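Right, red things. I had more letters and messages after the last page on washing reds than I've had about anything since the limescale one, so I've pulled it all together with what I've learned over the summer. Grab a cuppa, it's a long one!

I should say I'm no expert. I ruined a whole drawer of white pillowcases when I was first married (they came out the pink of cheap salmon, and we slept on them for years because I refused to buy more), and most of what follows comes from being cross about that.

## Before it goes anywhere near the wash

Test it. Damp a bit of white cotton, an old hanky is perfect, and press it on an inside seam for as long as it takes to fill the kettle. If the hanky stays white you can relax a bit. If it comes up pink, that garment washes by itself until it behaves.

Read the label as well, even if you think you know. I've got two red tops that look like twins and one is happy at forty while the other wants thirty and no tumbling.

Do your stain hunting now too, with the thing spread out flat in decent light. Red hides grease terribly well when it's bunched up in your hands, and then you find the mark after it's been ironed in.
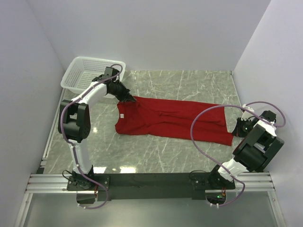
Elin Phillips wrote to say that she always turns hers inside out first, zips up and buttons done, and that her reds have kept their colour far longer since she started. I've come round to this completely. The rubbing happens on the inside where it doesn't show, and you get less of that chalky look along the seams.

## In the wash

- Cold or thirty, no hotter unless something really awful has been spilled on it.
- Liquid for colours. Powders often have bleach in, and bleach and red are not friends.
- Half a drum at most. I know it feels wasteful, but a crammed machine is all friction.
- Short spin. Long spins set creases you'll be fighting with the iron later.
- Out as soon as it's done! A damp red sleeve lying on something pale is how the pillowcases happened.

People always ask about vinegar and salt. My mother-in-law swore by a cup of salt in the first wash, and I did it faithfully for ages, but modern dyes are mostly fixed before you buy them and I've never seen it make a blind bit of difference. Colour catcher sheets I do use, for mixed loads only.

## Fluff, bobbles and lint

Soft, brushed fabrics are the worst for this, and red shows every speck. Wash them away from towels. I can't say that loudly enough, towels shed like a moulting dog.

For bobbles, lay the fabric over something firm and hold it taut with your free hand, then go over it lightly with a fabric comb, always the same way. Don't pull at them with your fingers. Edges and cuffs need a gentler go than the middle, and if you've a loose corner, pinch it and keep it out of the way so you don't nick it. 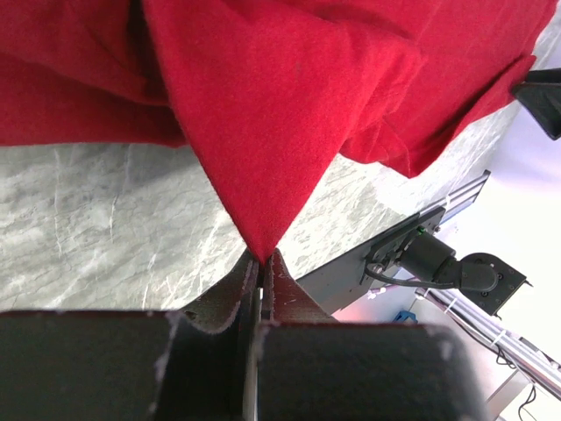

## Drying and folding

Shade, always. I left a red tablecloth out on the line one September thinking the sun was past it by then, and it came in with a faded stripe exactly where it had hung over the rope.

Knitted things dry flat on a towel (an old white one you don't care about, just in case). Woven things can go on the line, pegged at the hem. Give everything a good shake first, it saves half the ironing.

As for folding, find yourself a proper flat surface at a height that doesn't hurt your back. I used the bed for years and everything came out wonky, since a mattress gives under your hands. Now I do it on the worktop, wiped and properly dried beforehand.

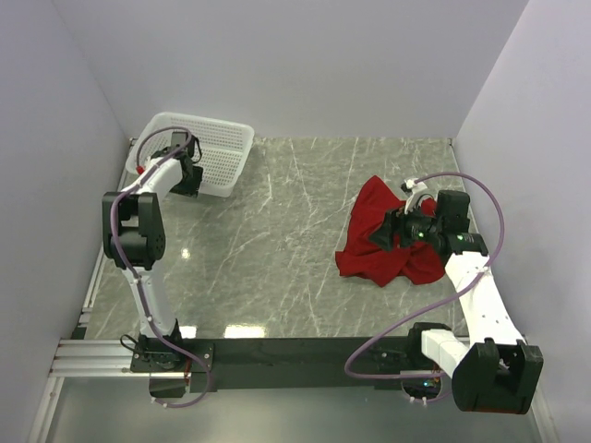 Sleeves in, sides to the middle, then up from the hem in thirds. Smooth it outwards with the flat of your hand at each stage and it'll stand up in a drawer nicely. If you stack, put the reds at the bottom or give them their own shelf, particularly if your cupboard gets at all damp in winter.

Dalal Hakim asked whether a dye run can be rescued. Sometimes, if you catch it while everything's still wet. Don't dry it, don't iron it, just put the pale things straight back in on their own with a run remover and cross your fingers. Once it's been through the tumble dryer you own pink pillowcases, I'm afraid.

Black jeans next time, and I'm still after a good way of getting candle wax out of wool.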